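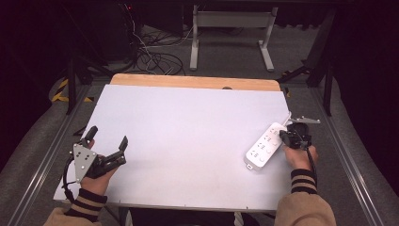 Issue 19, page 15

**A table is a slow purchase**

Fares Zoubi has sold and repaired tables from the same shop on Vovska Street for most of his working life. The business is called Saliba, after the family he bought it from, and he never changed the sign. "People knew the name," he says. "Mine they would have had to learn."

He started out as a delivery driver for Prasto, a furniture warehouse on the edge of town that closed long ago. Prasto sold dining sets by the truckload, and part of his job was bringing back the ones that customers returned.

"Most of them had nothing wrong that you couldn't fix in an afternoon," he says. "A loose leg, a split corner. They went in the dumpster. I asked if I could keep a few and the manager said take them all."

He fixed them in his mother's garage and sold them with a card in the window of the laundry next door. When the Salibas retired, he had enough saved to take over the lease and the bench, along with a back room full of clamps.

The shop now sees close to 200 tables a year. Some are bought and sold, but more than half belong to customers who want them repaired or refinished. Kitchen tables are the bulk of it. Zoubi says the damage is usually the same: heat marks, water rings, and screws that have been tightened so often they no longer hold.

"If the screw turns and turns, stop turning it," he says. "Take it out, glue in a piece of hardwood dowel, let it dry overnight and drill a new hole. People put in a bigger screw and then the rail splits. That's when they call me."

He is less strict about finishes than I expected. Oil is his choice for a family kitchen, as a scratch can be sanded and oiled again without touching the rest of the top. For a work table he prefers a hard, pale surface with a wooden edge – it shows dirt, he says, and people wipe what they can see.

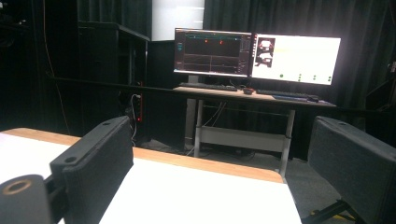
*White top, light wood edging.*

The most expensive piece he has ever sold went for 3,000 dollars, a walnut table with two leaves that took him all of one February to restore. He didn't enjoy the job much. The owner came by every other day to look at it, and the old glue had to be scraped out of each joint by hand.

"I like the cheap ones," he says. "A pine table, four legs, somebody's kids did their homework on it. You clean it up and it goes to somebody else's kids."

I asked what he tells customers who are buying their first table. He said he asks them to measure the room and then measure the doorway. He also asks how many people eat there on a normal night, and he doesn't count holidays.

"They tell me they need to seat ten. Then it's two of them and a cat. Buy for the two. Borrow a folding table when your cousins come."

He has one employee, who handles upholstery and the phone, and he is looking for a second. The ad has been up since last summer. Applicants tend to want to build new furniture, he says, and he understands that, but the work here is mostly sanding – and lifting.

Zoubi eats lunch at the bench. At home he has a round oak table with a burn mark near the middle that he has been meaning to sand out for 15 years. His wife has stopped asking and puts the fruit bowl over it.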